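Stamham adopts house rules for two-handed robots, and the apple counts

Anyone hoping to claim that a robot can put fruit on a plate will have to show their working from September, at least in Stamham. The Trorus test centre has published its first code of practice for two-handed manipulation trials. It is 36 pages long, and 7 of them are definitions.

The code covers work done in simulation as well as on the bench, and simulation gets the sterner treatment. A developer who quotes a success rate must now state how many attempts it rests on, with 300 as the minimum for each task. Attempts may not be dropped because they were embarrassing. The draft put this more politely, but the consultation replies showed that politeness had been read as permission.

There is also a ruling on what "done" means. An object has to be resting in its target, released by both hands, and still there when the clock stops. Hovering hopefully above a dish will no longer be scored as a partial success, a practice that one reply defended at some length.
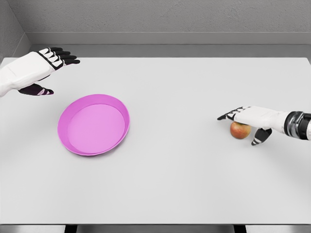
Seltov, which makes control software and supplied several of the practice tasks, has signed up already. It asked for one change, that the idle hand be judged too. Under the final wording, a hand with no part in the job must keep clear of the objects and of its opposite number, and any contact goes in the log. Developers had tended to regard the spare hand as scenery.

Lighting, starting positions and the size of every object must be published with the results. So must any change made to them afterwards, including the ones described in the draft as "tidying".

The most argued-over section is the Lukoševičius clause, which says that a simulated result may not be advertised as a real one. The consultation drew 303 comments and this single sentence took up most of them. It survived, with a footnote explaining the word "advertised".

Existing results can stay on the centre's public table until the code takes effect, marked with an asterisk. Trorus will hold a question session at Stamham on Tuesday at 2pm. Copies of the code will be handed out at the door – by people, for the time being.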